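**Hulletti work table, white, four dark legs**

Bought in October, used nearly every day since. Assembly took 60 minutes with the hex key supplied, and I needed a second person to turn it over. The top is smooth and wipes clean with a damp cloth.

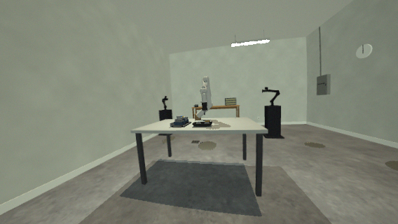
Coffee left overnight did leave a ring, which came out with baking soda. The feet adjust, but only a little. On our old floor I still had to put a folded card under one leg.

My coworker Gilmar Marinho has the Huvville table at his place. It's heavier and wobbles less – it also costs more and comes only in gray.

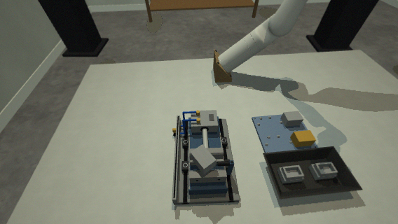 *Pale off-white top, mottled gray floor.*

Delivery was slow and one bolt was missing. Hulletti mailed a new one in 6 days. I'd buy the table again for a flat floor. 4 out of 5.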